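Filtering hand-held gripper demonstrations by fingertip gap before training

This page describes the filtering step we run on fruit-sorting demonstrations before any policy is trained. It assumes recordings made with a hand-held two-finger gripper, already synchronised and with the gap between the fingers logged for each sample. The method was worked out by Girish Mittal and Akihiko Shibata on the Podetti set, which holds 3,691 demonstrations.

1. Calibrate the gap. Close the fingers fully, record the reading, then open them fully and record again. Repeat at the start of every session. Linkage play changes the closed reading more than the open one.

2. Mark the grasp. Take the first sample where the gap stops shrinking and stays steady for 300 ms. Smooth the signal first, or slow operators will produce false grasps.

3. Check the approach. Look at the gap when the pads first draw level with the fruit. If it is already close to the fruit's own width, the operator has pre-shaped the grasp by eye. Policies trained on too many of these tend to knock the fruit sideways.

4. Remove or relabel. In the Podetti set, 515 demonstrations failed step 3. We dropped 131 of them and kept the others with a lower sampling weight.
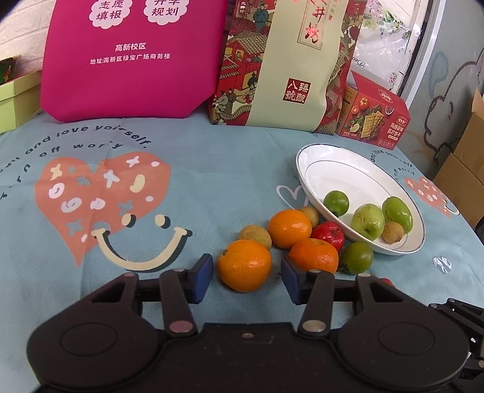

Weighting works better than dropping when the fruit lie close together, as a narrow approach is sometimes the only one available – a neighbour blocks the wider opening. Set the weight per cluster and leave it fixed for the whole run. We tried adjusting it during training and the grasp point drifted towards the left pad.

Keep the rejected files. If the pads are replaced, the gap readings shift and steps 1 to 3 must be run again on everything.

14 shares | 6 comments

Related
Triltia: logging finger position without an encoder
Choosing pad material for soft fruit
Amano format: converting older sessions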